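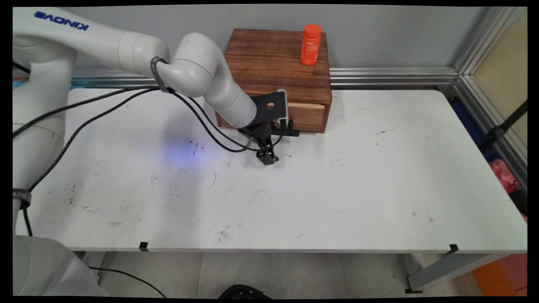
Ollstead 测试间:机械臂停在木箱前,箱盖上放着一只橙色瓶子

去 Ollstead 看机器开抽屉

2026年10月27日,Tedik 组织的工厂参访,报名费 100 元,含午饭和一只帆布袋。行程单上写的是“走进柔性测试现场,见证人机协作新常态”。我在家具五金这一行写了很多年稿子,看到“新常态”三个字一般会先把手机电量充满,因为这种活动的大部分时间是坐在会议室里看片子。果然,上午一大半是片子。

先交代一下 Ollstead 是做什么的,行外人多半没听过。它不生产家具,做的是代测:家具厂、五金厂把样品送来,它负责开门、关门、拉抽屉、推抽屉、挂重物、加湿、晾干,最后出一份报告。业内大家都知道有这么一道手续,也都嫌它慢。这次参访的主角是他们今年 6 月启用的一间新测试间,里面用机械臂代替人手去拉抽屉和柜门。样品主要来自 Marchetti,一家做拉手和滑轨的公司,也是这间测试间最早的客户。控制软件和整套集成由 Gritine 提供。

所以当天坐在台上的有三方:Ollstead 讲效率,Marchetti 讲品质,Gritine 讲未来。Tedik 的主持人负责在每个人讲完之后说“非常震撼”。

片子不细说了。有一段用了很多慢镜头,一只手从拉手上慢慢移开,换上机械夹爪,配的音乐像是要送人上太空。旁边一位做滑轨的老板小声问我,普通的往复测试机他们厂里早就有了,气缸一推一拉,便宜得很,为什么要换一条胳膊来干。这个问题我记了下来,后来在提问环节也确实有人问了,答案放在后面说。

测试间在二楼走廊尽头,要穿鞋套。地方比片子里小得多,片子大概是用广角拍的。一张长长的白色台面,台面上有不少灰黑色的划痕和斑点,看得出是真在用的,这一点我给加分,很多“示范线”干净得像没拆膜。白色的机械臂从台子一侧伸过来,臂身上印着蓝色的 KINOVA,从我们站的这边看字是倒着的。电缆用黑色的绑带捆在臂上,有一截垂到台面。做片子的人显然没有把这截电缆拍进去。

参访的人分批进去,每批站在黄线后面。其实没有黄线,是工作人员伸开胳膊比划了一下,说“大家就当这里有一条黄线”。我觉得这比真有黄线更能让人守规矩,因为谁也不知道线到底在哪儿,都往后多退了一步。

台上放的是一只红褐色的木箱,下面带一个浅色的抽屉。夹爪的两根黑色手指朝下,悬在箱子前面。讲解的人说,之前的测试机需要为每一种样品做夹具,拉手高一点矮一点,都得重新对位,而机械臂腕部带着小相机,换样品之后只要重新教一遍动作就行。“教一遍”这三个字他说得很轻松。我问教一遍要多久,他说看情况。我问看什么情况,他说看拉手。

于是我们就看拉手。演示开始之后,夹爪往前走,停住,往后退了一点,又往前走,合拢,拉。抽屉出来了。大家鼓掌。我也鼓了,手已经举起来了,不鼓显得不礼貌。接着它把抽屉推回去,又拉出来,再推回去。鼓掌的人一次比一次少。到后面大家开始低头看手机,这恰好就是测试工作的真实面貌:没有人能长时间认真看一个抽屉进进出出。

台上讲解说,一件样品的标准流程是开合 2000 次。以前用人手做手感抽检,一个班下来一个人能做 80 次完整记录,包括填表。这两个数字在大屏幕上并排放着,一大一小,小的那个用的是灰色。我不太喜欢这种放法。两个数字量的是两件事:一个是机器把东西拉坏要拉多少次,一个是人坐在那里认真感觉拉手顺不顺、有没有刮手、关到底的时候有没有一下发闷,然后写下来。把它们并排放,就好像写字的人比打印机慢,所以写字的人应当惭愧。

午饭前有一段自由交流,我没去合影,去找了测试间的负责人 Soo-ah Min。她在行程单上只占一行,台上也没有安排她讲话,但屋里凡是出了问题,大家都扭头看她。

我问她,这间屋子原来有几个人。

她说一直是 2 个人,现在还是 2 个人。

我说那很好,没有裁人。

她说是没有裁人,可是原来那 2 个人都是坐在样品前面的,现在一个坐在屏幕前面,一个在走廊里跑。屏幕前面那位负责看机器有没有停,停了就去看停在哪里,把动作重新教一遍,再让它接着走。在走廊里跑的那位负责收样、拆包、装样、拍照、贴标签、退样。收样和退样的量因为“效率提高”而变大了,这部分没有机器帮忙。

“以前是手累,”她说,“现在是耳朵累。它停下来的时候不响,要听它怎么没声音了。”

这句话我觉得比上午所有片子都有用。我问为什么不加一个报警,她说加了,报警管的是碰撞和断电,夹空了不算。夹爪在拉手前面合拢,什么也没夹到,再往后退,对机器来说这一趟动作是完整的,计数器照样加一。所以最初那段时间出过一些不能用的数据:屏幕上显示拉了很多次,抽屉其实在半路就没再动过。后来让 Gritine 加了一道判断,好了很多,可她还是不放心,隔一会儿就要过去看一眼。

我问“隔一会儿”写进流程里没有。她说没有,流程里写的是“无人值守”。
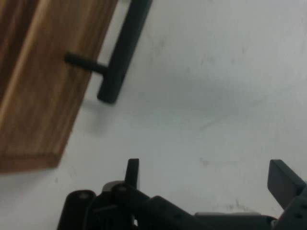
拉手的形状是她说得最多的事情。Marchetti 今年主推的是细长的黑色条形拉手,装在木纹面板上很好看,客户也喜欢。人去拉这种拉手,手指从侧面一勾就行,谁也不会想。夹爪要先找到它,再对准,两根手指一边一根地套过去,偏一点就会碰到面板,或者从拉手圆头那一端滑出去。台面是白的,拉手是黑的,按理说好认,可拉手会在台面上投下影子,影子的形状跟拉手差不多。她说灯换过位置,比以前好。我问换之前怎么办,她说拉窗帘。

我又问她愿不愿意回到原来的做法。这种问题不大厚道,她的同事就站在不远处。她想了一下,说重复的那一部分她不想要回来,以前做长周期的样品,到下午手腕会疼,晚上回家拧瓶盖都费劲。这一条她讲得很明确,我也原样写在这里,免得有人说我只挑难听的记。

不过她接着说,写手感的那一部分她有点想要回来。现在的报告里“手感”这一栏由拉力曲线代替,曲线平就写“顺畅”。她觉得不完全是一回事。有的抽屉曲线很平,可拉起来就是让人觉得便宜。这话没法写进报告,以前可以写在备注里,备注栏在新模板里取消了。

我去问 Ollstead 的人备注栏为什么取消,对方说为了数据结构统一。

下午是提问环节。那位做滑轨的老板果然举手,问了上午小声问我的那个问题:气缸往复机能做的事,为什么要用机械臂。回答的是 Gritine 的 Gaetano Serra,他中文不错,说话很快,看得出来这个问题他答过很多遍。他的意思大致是:单看一件样品,气缸更便宜,也更快;可是代测机构面对的是各种各样的样品,今天是抽屉,明天是柜门,后天是带锁的箱子,为每件样品做夹具的时间加起来很可观,机械臂省的是这一块。

老板说,那你们教动作的时间不算吗?

Serra 说当然要算,教得越多,库里的动作越多,以后会越来越快。

老板说,以后是什么时候。

全场笑了。Serra 也笑了,说取决于样品数量。主持人说非常震撼。

我对 Serra 没有恶感。他后来在茶歇的时候跟我讲得比台上实在,说他们自己也不推荐客户拿机械臂去跑单一样品的长周期测试,那样是浪费;他希望客户把它用在品种多、每种跑得不长的活上。我说可是今天演示的就是长周期。他说演示内容是三方一起定的。我说哪一方坚持要这个。他喝了一口咖啡,问我是从哪个门进园区的,东门那边停车方便一些。

茶歇的点心不错,有一种咸的酥饼,我拿了两次。

再说说 Marchetti。它在台上讲品质,用的词是“每一次开合都值得信赖”。我比较关心的是另一头:测试变了,设计会不会跟着变。问了他们的一位产品人员,他很坦率,说已经有讨论,新一批拉手的立柱会往外让一点,让夹爪更容易进去。我问这样对人的手有没有好处,他说人手无所谓,都能拉。

我回去的路上一直在想这个“无所谓”。拉手离面板远一点,衣服口袋更容易挂上去,厨房里尤其烦人,家里装过这种拉手的人都知道,围裙带子一勾,人走了抽屉跟着出来。当然,也许让出来的那一点小到没有影响,我手上没有样品,不能下结论。可为了让机器好测而去改给人用的东西,至少应该有人在会上把这件事摆出来说一说,别藏在茶歇里。

还有一个细节。测试间墙边立着铝型材的框架,屋里别的角落堆着些杂物,没有专门收拾过。木箱的盖子上放着一只橙色的塑料瓶,贴着浅色标签,印着中文小字,我站的位置读不清。演示的时候它一直在箱盖靠后的角上。有参访的人以为那也是测试的一部分,问是不是看瓶子会不会倒。讲解的人愣了一下,说对,也可以这么理解。我猜他是现编的,但我没有证据。

说回人的问题。Ollstead 的宣传页上写“把员工从重复劳动中解放出来,转向更高价值的工作”。这句话每家公司都在用,我参加过的每一次参访几乎都能在某块展板上看到它,字体都差不多。到现场一看,更高价值的工作是什么呢?是看着机器会不会悄悄停下来,是拆更多的纸箱,是在夹爪夹空之后翻记录,判断从哪一次开始不算数。这些工作有没有价值?当然有,没有她们在,那份报告谁敢签字。问题在于,岗位名称没变,工资我问了,说“随公司整体调整”,培训呢,是 Gritine 的人来讲了一个下午,之后有问题在群里问。

我在群里待过,做过别的设备的用户群。白天还好,晚上跑长周期的时候停了,群里是没人回的。Soo-ah Min 说她现在把常见的停机情况自己整理成了一份文档,打印出来贴在屏幕边上,字号很大,方便夜里看。这份文档没有出现在当天的任何一页幻灯片里。我问能不能拍一张,她说上面有客户的样品号,不行。我翻了两页,写得非常清楚,比说明书清楚。比如有一条:重新教动作之前,先用手拉一次,确认抽屉本身没有坏。

先用手拉一次。花了这么多钱,第一步还是这个。

公平地讲,机器有它站得住的地方。我在里面的那段时间,它拉抽屉的力道看上去很均匀,人做不到这样,尤其是下班前。Ollstead 拿出来的几份新报告,曲线比以前手工记的整齐得多,客户之间要比较两款滑轨,这样的数据确实更好用。过去因为换人测而跟客户扯皮的事,据说也少了。手腕疼的问题前面说过,这是实打实的好处,如果哪家厂还在让人整天手工做开合,我建议尽快找台机器,气缸的也行。

我怀疑的是后面那一连串推论。从“它能拉抽屉”推到“它能无人值守”,从“无人值守”推到“人可以去接更多的样”,从“接更多的样”推到幻灯片最后那条往右上方跑的线。每一步都短,每一步台上都没有停下来让人问。等到提问环节,时间只够问三个问题,其中一个还是问能不能加微信。

如果有同行打算去看这类测试间,我的建议是少看演示,多问几件小事。问它夜里停了谁来;问夹空算不算一次;问换一种拉手要教多久,请他们当场换一种给你看,别接受“看情况”;问备注栏还在不在。再有就是找到那个大家都扭头去看的人,跟她站一会儿。她多半没有名片,Soo-ah Min 就没有,她把邮箱写在了我的帆布袋上,因为当时手边没有纸。

当天我提过当场换样的要求。架子上有另一件带柜门的样品,也是木纹面板。工作人员商量了一下,说时间来不及,下次可以安排。我相信是真的来不及,大巴已经在楼下等了。可如果换一件样品的时间比等一辆大巴还长,那么“柔性”两个字就得打个问号,或者至少在行程单上写得小一点。

大巴上 Tedik 发了问卷,请大家给活动打分。我在“是否对自动化有了新的认识”那一项选了“是”。在建议栏里我写:下次请让测试间的人讲,给她们留一整个上午,片子可以放在车上看。另外鞋套太小,脚大的人走到走廊一半就破了。

后续如果有消息我会补上。我给 Soo-ah Min 发了邮件,问夹空判断加上之后,夜里还要不要过去看。她回得很快,说要,并且纠正了我一个说法:停下来以后她们先看抽屉,再看夹爪,最后才看屏幕,我在初稿里把顺序写反了。已经改过来。

Marchetti 那边我也发了邮件,问拉手立柱的改动有没有找人试过,尤其是系围裙的人。对方回复说已转给相关部门。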